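In defence of the unmade bed

I stopped making my bed in October, and I'd like to make the case for it before my mother reads this and rings me up.

It wasn't a grand decision. I'd been staying in a rented room in Smadi for 12 nights, and for the first few mornings I did the whole performance. Pillows plumped, duvet squared off, that odd little karate chop some people give the cushions. Then one morning I was late for the Nikska bus, so I left everything where it had landed, and when I got back that evening I climbed straight in and slept like a log. I've hardly tucked in a corner from that day to this.

People get very worked up about it. Tell someone at work that you don't make your bed and they look at you as if you'd said you don't wash your hands. There's a whole shelf of books telling us that a smooth duvet is the first victory of the day, and that if you can manage that you can run a company or climb a mountain. I've read one and a half of them. I don't see the link, I really don't. I know people with beds like wedding cakes who can't answer an email. 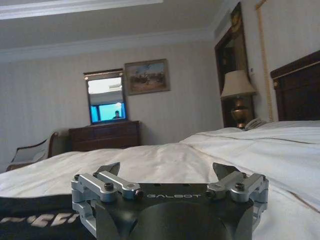

My gran was a bed maker of the old school, mind you. She trained as a nurse in 1943 and she did hospital corners until the end of her life, sheets so tight you had to post yourself in like a letter. I loved her dearly and I hated those sheets. As a child I'd spend the first ten minutes of every visit kicking my feet free, and she'd come up with my cocoa and tuck them straight back in again! She had good reasons, of course. On a ward the corners mattered and somebody came round to check them. Nobody comes round to check mine.

And I do think that's what most of it is, the being checked. We make the bed for a visitor who might put their head round the door. In my flat in Griltoma the bedroom is at the far end of the hall, past the bathroom and the cupboard with the ironing board in it, and in four years I doubt a single guest has got that far. Who was I smoothing it for?

Then there's the airing argument, which I'm rather fond of. You've been lying in there all night, warm and breathing, and the first thing you do is seal it all up under a bedspread. I throw mine right back and open the window. I'm no scientist, but it smells nicer by teatime — and it takes me no time at all.

I'll give the other side its due. A made bed is a lovely thing to come home to after a rotten day, and if you work from your bedroom I can see you'd want it out of your eyeline. I also admit that an unmade bed attracts things. Yesterday's clothes, mostly. Mine had a jumper living in it for a week.

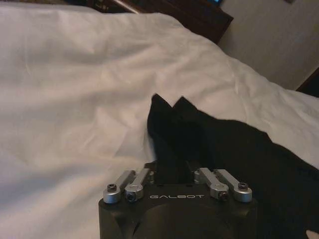 What I do instead

I wash the sheets every Sunday, without fail, and I'm far stricter about that than I ever was when the bed looked smart. I used to let it slide, because a nice bedspread hides a lot. I bought a decent set from Grolar in the sales, plain white, nothing that needs ironing, and I dry them on the line whenever the weather lets me.

Guests get a made bed too, corners and all. Gran would haunt me otherwise. They can kick their feet free if they like, and I won't be coming up with cocoa to tuck them back in.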